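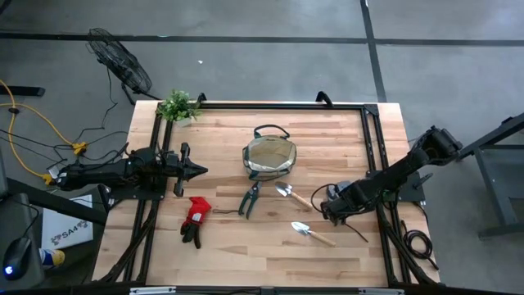

Looking after your hand tools

I was dreadful with trowels for years. They went into the shed with half the border still stuck to them, and come October I'd be chipping it off with a screwdriver and grumbling. These days I'm a reformed character, and it takes me three minutes at the end of an afternoon (a bit longer if the tea's already made!).

Knock the worst of the soil off, then go over the blade with a stiff brush and a drop of water. Dry it properly with an old towel. If there's rust, rub it with wire wool until the metal looks clean again, then wipe on a little linseed oil.

Wooden handles like the same oil, only less of it. Rub it in, leave it overnight and buff off whatever is still sitting on top. Do spread your oily rags out flat outdoors to dry — they can heat up and catch fire if you leave them in a heap.

Storing them over winter

My neighbour Ilir Softić keeps his blades down in a bucket of dry sand, and he still has a fork his mother bought in Skarkwood 47 years ago. I've gone for two rows of hooks by the door, mostly so I can see what I've left out in the rain.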